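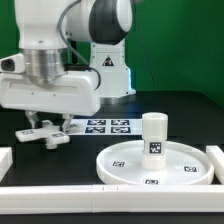

Nuver assembly set: cross head with the peg facing down, tray and post at right.

Tolleo has published the revised handling notes for the Nuver assembly set. This thread sets out the main changes for instructors and lab coordinators. The full notes are dated Dec 20, 2024 and replace the version issued in September.

The set has three main parts: the round tray, the upright post and the cross head. The names used in the old notes ("dish", "column", "star") are withdrawn. Please use the new names on booking forms and in marking sheets, including those written in French.

Tray. Place the tray flat on the table before any other part is taken out of storage. It should sit clear of the white rail. The raised rim must be free of tape, and the small tags near the edge are to be left uncovered.

Post. The post stands upright in the centre of the tray with its tag facing the front of the table. Learners often set it down with the tag turned to one side. Instructors are asked to correct this at the start of the exercise, not during it.

The sections of the post are stacked and are stored together. They are not to be taken apart for cleaning. A soft, dry cloth is enough for the whole set.

Cross head. The peg on the underside goes into the hollow cap at the top of the post. Lower the head straight down. If it meets resistance, raise it, check the peg and begin again. Twisting the head under pressure has been the most common cause of damage reported to us.

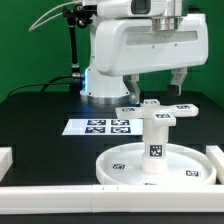
Cross head and post, with tags on the four arms and on the front of the post.

Tags. Every arm of the cross head has its own tag. A set with a lifted or scratched tag should be withdrawn and reported to Thắng Kiều, Equipment Services, who will arrange a replacement sheet. Tags are not to be reprinted on office printers. The colour of the paper and the size of the print both vary too much between machines.

Reference card. The flat white card with the two-by-two grid of tags lies on the table behind the work area. It is part of the set and is signed out with it. Cards should not be folded, laminated or trimmed. Please do not write on the front.

Table surface. The exercise is to be run on a dark, plain surface. Centres that have only light-coloured tables may request a black cover from Bravon, our supplier for room fittings. Delivery takes 18 working days, and requests should include the length and width of the table.

Background. A plain green backdrop remains the standard. Coats, bags and posters should be moved away before the session begins.
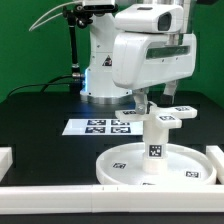
Reading time: 3 min

The section on room set-up has been rewritten following comments from the Giáp training centre. It now covers the order in which a table is prepared and the order in which it is cleared. We thank the staff there for their detailed notes.

Clearing the table. Remove the cross head first, then the post, then the tray. The reference card is returned to its sleeve last. Parts should be checked against the list inside the lid and signed for by 2 people.

Centres holding the earlier set may continue to use it until their next scheduled inspection. The tray from the earlier set has a lower rim and should not be paired with the new post.

Questions on the revised notes may be sent to Equipment Services through the usual request form. Please include the set number printed on the lid. Replies will resume after the holiday closure.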